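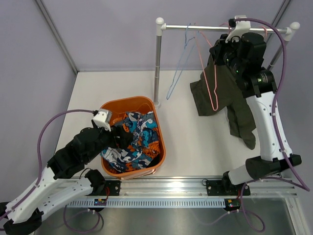
Hall hire at Flundon goes up on 1 August, and the clothing exchange will move to the smaller room at the back to keep its costs where they are. The smaller room has no built-in hooks, so everything on hangers will need to go on freestanding racks, the plain sort with a silver rail between two uprights. We own two of these and could use more. If you have one in the garage that still stands up straight, please let Inger Ravn know before you drop it off, as storage is tight until the move is done.

The exchange took in 3390 items over the past year and 2579 of them went out again. Most of what stayed behind was adult winter wear in small sizes, along with a lot of single bedsheets. Children's clothes went fastest, particularly school shorts and anything waterproof. We have stopped taking pillows and doonas altogether. They fill the shelves and we end up paying to have them carted to the tip.

Opening hours stay the same. The door is open from 9.30 until 11, and sorting starts at 8.30 for anyone on the roster. Bring clothes washed and dry, in a bag you don't need back. Shoes should be tied together in pairs. Please don't leave bags outside overnight. Two lots were rained on in April and had to be thrown out.

Mebrat Gebremichael has taken over the mending table from Hanne Ketilsson, who did it for six years and is moving to Pararow to be closer to her daughter. The table will keep to small jobs: buttons, hems, dropped pockets and zip pulls. Full zip replacements are still done but you will need to buy the zip yourself and leave the garment for a fortnight. Mebrat is after navy and dark green thread, and a pair of left-handed scissors.

The exchange remains free. There are no points or tokens, and you don't have to bring anything to take something home. We ask that people keep to one bag each in the first half hour so that those coming off the later bus have a fair go at it.

Trí Văn is redoing the roster for the second half of the year. There are gaps on the early sorting shift and one on packing up. Packing up takes half an hour and involves some lifting. Put your name on the sheet inside the front door, or leave a note in the box under it with a phone number.

Keys to the old cupboard should go back to Preben Hallgrímsson before the move.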